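Switching to a refurbished phone, two months in

February 20, 2020

My old phone gave up in December. The screen had been flickering for a while and then one morning it stayed black, although it still rang if somebody called. I got my contacts off it with a cable and a lot of swearing at the laptop, and then I had to decide what to buy.

I didn't want to pay for a new one. The phones I liked were all well over what I'd set aside, and the ones I could afford were slower than the phone that had just died. Brahim Kamel at work has bought refurbished for years, for himself and both his parents, and he sent me a link to the shop he uses, which is called Vidumen. They had an Oris 3 in grey, graded "very good", for 155 pounds. I ordered it the same evening.

It took longer to turn up than it should have. The order page said "dispatched" from the first day, which only meant that a label had been printed. When I wrote to ask, I got a polite answer from a Cyrill Gruber, who told me the parcel was still in the warehouse at Plolholm and would go out the next morning. It did. If you order from them, don't believe the tracking until it shows a depot name.

The box was plain brown card with the phone, a charger that isn't the original one, and a slip with the battery reading on it. The slip said 91 per cent. I checked it against the phone's own battery page and the two agreed. There's a scratch near the charging port and a very faint mark on the back which I can only find by tilting it under a lamp. I put a case on it and haven't thought about either since.

Setting it up was mostly fine. I made the mistake of letting it restore everything from the old backup, and it brought back apps I had deleted years ago, including two bus timetable apps for a town I no longer live in. My advice is to start clean and install things as you need them. I did that on the second evening and it was done by bedtime.

Photos were the slow part. I had 1562 of them in the old account and they came down over the wifi in fits and starts, and twice I found it had stopped without saying so. Turning off the battery saver while it's syncing fixed that. The setting is under Battery, then Background Use, then the name of the gallery app, and it has to be changed to "Always". I'd have saved myself an evening if I'd known.

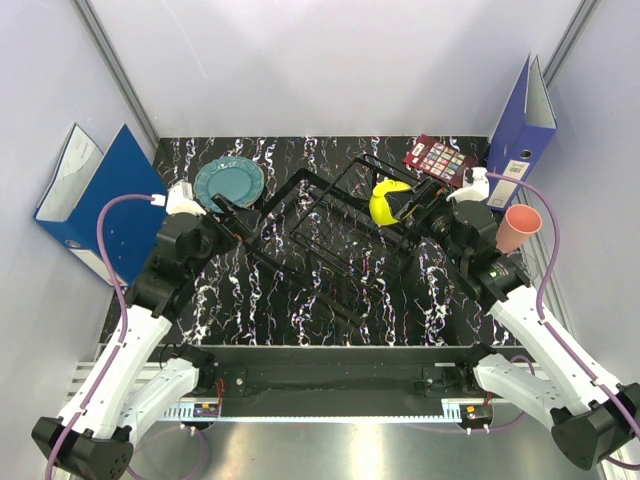

Two arms, one dish rack.

On to how it runs day to day. The Oris 3 isn't a fast phone but it's fast enough. Maps opens quickly, messages are instant, and the browser only struggles with newspaper sites, which struggle on my laptop too. I don't play games apart from a crossword. The one thing that bothers me is the keyboard, which is a beat behind my thumbs when the phone has been on for a few days. A restart cures it.

Battery life is good. I take it off the charger at seven and it usually has a third left when I go to bed. On a day of train travel with the hotspot on, it was flat by the middle of the afternoon, so I've started carrying a power bank for those. Mine is a Pitkänen I've had for ages. It's heavy and it charges the phone once and a bit.

The camera is the weak point. In daylight it's as good as I need. Indoors in the evening everything goes soft and a bit yellow, and the flash makes people look ill. If you take a lot of pictures of children or pets in the living room, spend more than I did.

I should say something about updates. The seller's page promised "latest software", and when I switched it on there were three updates waiting, the last of them fairly large. The maker's own page says security patches for this model will continue until the end of next year. That suits me, but check the date for whichever model you're looking at, because some of the cheaper ones on the same site had already run out.

The warranty from Vidumen is 12 months and covers the battery if it drops under 80 per cent. I've written the end date on the lid of the box and put the box on top of the wardrobe. Returns are free in the first fortnight, though you have to print the label yourself, and I don't own a printer.

Brahim asked me last week if I'd buy from them again. I would, though I'd order before the old phone died. If anyone reading has the same model and has found a keyboard that doesn't lag, please leave the name of it in the comments.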